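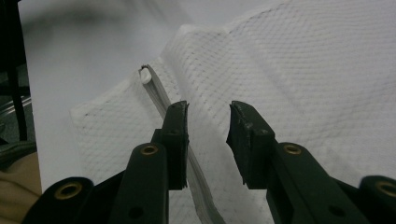
Clakus White Diamond Towel, pack of 17
Item no. 1369
Sold by Liyanage Kitchen & Table, Prusham

We have carried the Clakus towel for long enough that a good many of you ask for it by its color and texture and leave the name to us, and that's perfectly fine (the name is only on the wrapper anyway). It is a plain white towel with a fine raised pattern all over, little diamonds in regular rows, and that pattern is the whole reason we like it so much. A smooth towel tends to push a spill along the counter ahead of your hand. The diamonds give the water somewhere to go, so you can set the towel down, press, wait a moment, and lift.

It comes in white only. Customers do ask about the blue every spring, and we have passed the question along to Clakus more than once, so please don't hold your breath!

What people use it for

Mostly counters and tabletops, but also lining a tray under glasses, patting lettuce, drying off a rinsed chicken before it goes in the pan, and wrapping herbs for the refrigerator. One of our regulars folds them under her houseplants. For big spills we suggest folding the towel in half first and working in from the outside of the puddle, and for glass and stemware one layer is plenty.
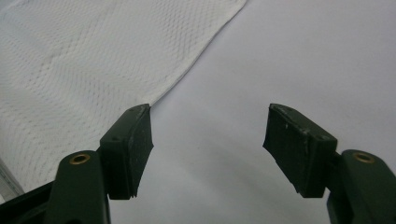 Folding and storing

The towels arrive flat in the pack. They fold nicely in quarters for a drawer, or in thirds the long way if you keep them in a basket by the sink. Please store them somewhere dry, out of the cabinet right above the stove if you can help it, and leave the wrapper on the ones you haven't gotten to yet. Creases from the pack will relax with a bit of handling, and if they bother you, smooth the towel out on the table with the side of your hand before you fold it again.

Ordering

Single packs ship from Prusham with anything else in your basket. Restaurants and church kitchens usually prefer the case, so write to us and ask for Līga Lepik, who will work out the freight with you. We bring in 265 packs at a time and the next delivery is due in March. If the Clakus is out when you look, the Takix towel is close in size, with a flatter surface and a lower price.

A note from the shop

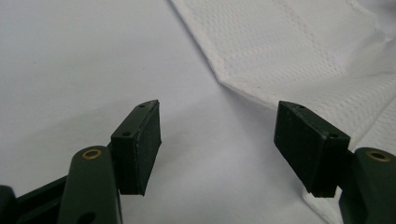
Ysaline Barbier

I keep a stack of these at the gift wrapping table, of all places, for tea rings and glue and the occasional leaking jar of honey. I have tried other towels there, some of them a good deal fancier, and I always go back to the white ones, partly because I can see straight away when one has had enough and it's time to take a fresh one. If you're nearby, come in and ask me for one to feel in your hand before you buy a pack. We're open until 5 p.m.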